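Indalura Workshop Opens Its Doors to a Robot Arm That Tidies, Slowly

INDALURA, September. Members of the Marulanda shared workshop will show their home-built tidying station, named Grileo, at an open evening from 7 p.m. Coffee is free. Patience should be brought from home.

Grileo pairs a secondhand robot arm with control software written by two members, Trudy Mahuika and Tuncay Ertürk, over 40 evenings. Its job is to pick up a basket, move it aside and put it down again. A good run takes 90 seconds.

"My daughter does it in four, while complaining," said Mahuika. "The arm doesn't complain, so we consider that a feature."

Early versions went for the middle of the basket and mostly pushed it around the table. The current one goes for the rim. Ertürk rewrote the grip routine twice and has asked that the first version not be discussed at the event.
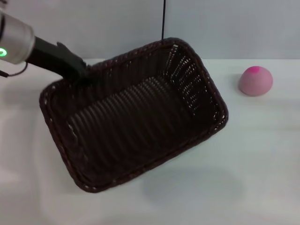 Grileo holds a woven basket by its rim at the Marulanda workshop. The pink ball stays on the table.

Visitors may try the controls after a short safety talk by Zerrin Aydoğan. Plans for the build will be handed out on paper, with the corrections in pencil.

Press contact: Tarık Dursun, Marulanda shared workshop. He answers the phone after lunch.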